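Sunday at the Ronden film archive open day

I'd been meaning to go to the Ronden open day for years, and this March I finally got myself on the early train. If you haven't heard of it, the Ronden is a film archive in an old dairy on the edge of Clilero, and once a year they let the public wander round the vaults, the repair benches and the little cinema upstairs. Free in, cake extra. I was there before ten and there was already a queue past the bike racks!

We started in the cold store. It holds 3,857 reels, mostly melodramas and newsreels from between the wars, and you go in wearing a borrowed fleece that smells faintly of vinegar (so do the reels, sadly). Our guide pulled out a can belonging to a weepie called Ferkier, a studio romance about a ship's doctor and a piano teacher. I'd only ever known it from a very bad television print with the last reel missing, so I was a bit giddy just standing near it. 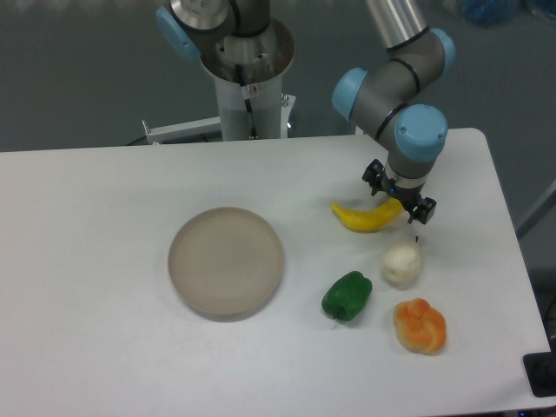 Surely the doctor goes back to his ship, one visitor wanted to know, or had the studio tacked on a wedding? Both, said the guide. They shot two endings and sent the happy one to the bigger towns, and the archive has the sad one. She wouldn't say any more because it was on upstairs at two o'clock.

The repair benches were my favourite bit. You get to see torn perforations being patched by hand, frame after frame, and it is slow, slow work. I had a go on a scrap of leader and made a complete mess of it. There was also a table of censor's cards, the typed slips that travelled with each print, and I could have read those all day. One asked for a kiss to be shortened "by half". Another wanted a whole speech about unpaid wages gone, and you can see exactly where the cut was made, as the pianist's hands jump from one end of the keyboard to the other.

Lunch was soup and a roll in the old loading bay – decent, if you got there before the bread went.
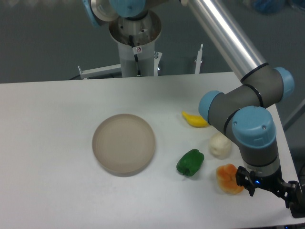

Too many sad endings for one day, grumbled a voice behind me on the stairs to the cinema, and why couldn't they show a comedy for once? Well, they did, sort of. The short before the main film was Đồng, a silent about a bronze bell that keeps getting stolen, and it had the whole room laughing.

Then Ferkier, with the proper last reel. The picture is soft in places and the sound crackles all through the ballroom, but that farewell on the quay got me completely. I'd always thought the lead was a bit wooden and I take it all back.

Two small moans: the cinema seats are brutal, and the last bus leaves before the final screening ends, so I missed the talk on tinting. Next year I'm bringing a cushion and getting a lift home.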